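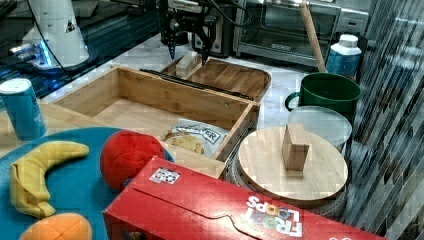
Progress report, July - kitchen storage project at Brevthorpe

Hello all at Clomotari! Things have moved on nicely. The worktop end of the kitchen is the bit I'm most pleased with, as we've finally settled on wood for most of the storage (bamboo trays and boxes, and a round wooden lid with a block to lift it by) and it's lovely next to the marble.

The toaster oven stays on the counter, as agreed. The rolling pin still hasn't got a proper home, so I'd like to put up a rail for it, and mugs can go on hooks underneath.

Money: we've spent around £700 of the grant, mostly on the boxes from Orgate. The Mathebula shelving is ordered but won't come for another 3 weeks, which puts us a bit behind - sorry! I've moved the labelling forward to fill the gap.

Still to do are the 2 deep drawers by the door and the spice cupboard. Could you let me know if the leftover hinges can come out of the same budget line? There are 4 of them and I'd rather not send them back.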